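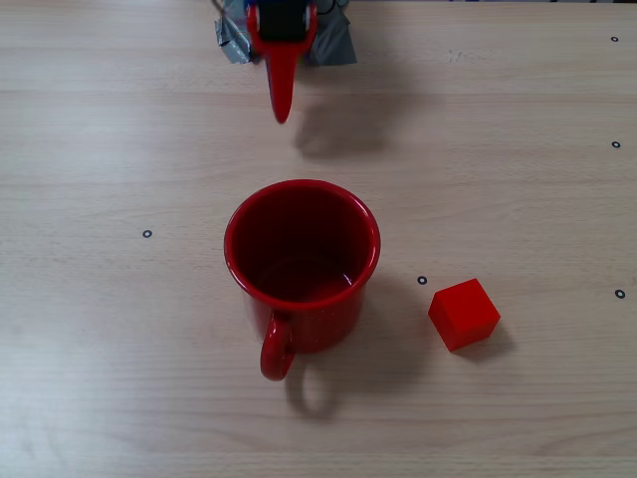 *Red gripper, red mug, red cube: one of the tables at the Brotix open day.*

## My afternoon with the robots at Brotix
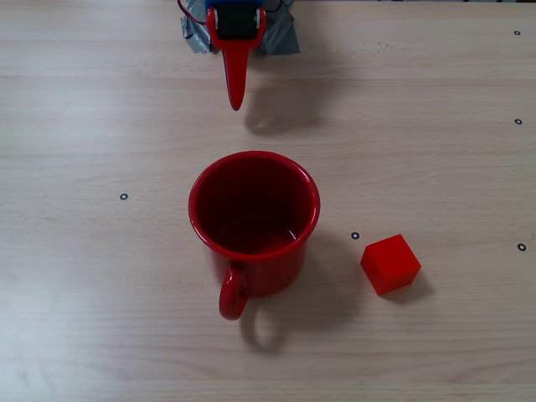 **By your newsletter editor** | Sep 30, 2019

So I finally made it to the Brotix open day, after missing it two years running, and I have to tell you, I stayed way longer than I meant to! The workshop is out past the Flevuswood garden center (turn in at the second gate, the first one takes you to the loading dock and a very puzzled man with a forklift). Parking was fine. Coffee was free. I'd have been happy with just that.

They had 11 stations set up, some with big shiny arms behind safety glass, some with smaller stuff you could walk right up to. I did the big ones first, like everybody does. Trater had brought a palletizing arm that stacks boxes of floor tile, and it drew quite a crowd. It's fast and it's loud and I watched it for maybe five minutes before I wandered off.

The table I kept going back to was one of the smallest in the building. Pale wood top, a red enamel mug, a little red cube, and a gripper with a long red finger hanging over the lot. There's crumpled gray duct tape all around the top of it, and I loved that. I've got a kitchen drawer held together the same way.

The job they were working on that day was putting the cube in the mug. Sounds like nothing, right? My granddaughter could do it at one. But the team running the station told us they'd been at it for 35 days, and once they started explaining I could see how you'd lose a month to it. The arm has to work out where the cube is, how it's turned, how high the rim of the mug sits, and which way the handle is pointing so it doesn't knock into it on the way over. Then somebody nudges the mug an inch and it all has to be worked out again.

I asked about the little black rings on the table. They're reference points, so the software has something fixed to measure from. And I asked about the color, because a red mug and a red cube and a red finger seemed like asking for trouble. Apparently that was the point – they'd had an easier time with a blue cup earlier in the summer and wanted something harder for the software to tell apart. The shadows give it fits too, I was told. It had never crossed my mind that a shadow could be a problem for anybody.

There was a short talk afterward from the Sfakianakis people, who make sensors for packing lines. Some of it went over my head, but the part about fruit was great. They want a gripper that can pick up a ripe peach without bruising it, and they passed around a foam peach so we could feel how little squeeze you're allowed. I squashed mine. Twice!

If you missed it, there's a smaller evening session coming up in October. It's limited to 60 people and the sign-up sheet is at the front desk, or you can call the workshop and they'll put your name down. Tickets are $7, with coffee included, and kids get in free with an adult. Wear closed shoes, they do check at the door.

I've already signed up, and I'm going straight to the little table. If you want a ride from town, drop me a line – I've got room for three, or four if somebody doesn't mind sitting next to the dog blanket.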